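Feb 4, 2026

**Sondemora to start lending tools, with conditions**

The Sondemora town library will begin lending hand tools in June, ending a debate that outlasted two directors and one carpet. The board approved the plan 46 to 45 at an open meeting in the Bidell Room, where members were permitted to vote and took to it with enthusiasm.

Cardholders may borrow two tools at a time for 10 days. Late fees match those for DVDs, a format the library also still believes in.

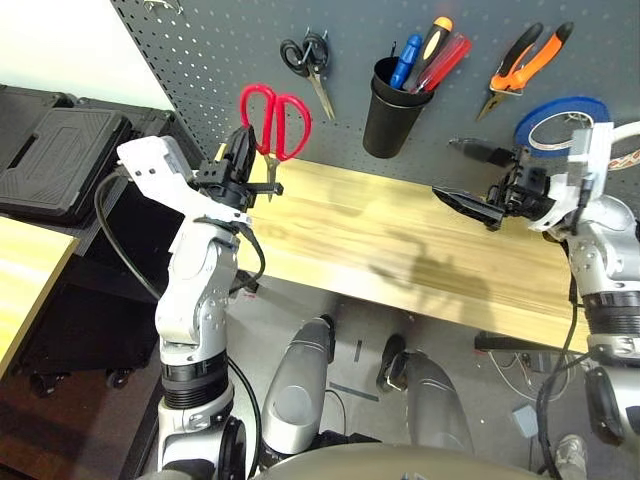

*Scissors, screwdrivers and pliers on a pegboard, with painter's tape at the right.*

"People here own one screwdriver and it's in the other house," said Mamta Awasthi, who drafted the proposal and has been defending it since the last one failed. The starting budget is $300, which she called "a number."

Opponents worried mostly about returns. Kamlesh Pant, who spoke twice and would have spoken again, reminded the room that he lent a neighbor on Grollum Street a level and has since watched it age through a window.

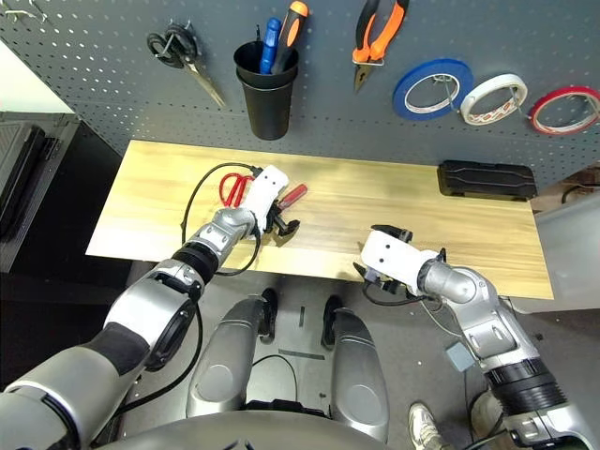 **LOCAL / LIBRARY**

Power tools are out for now. So are ladders, after a long exchange with the insurer — the minutes give it a page and a half. Borrowers must sign a form promising to return items clean, a standard never applied to cookbooks.

Donations can be left at the Sachdeva Avenue desk. Staff ask that hammers not go in the book drop.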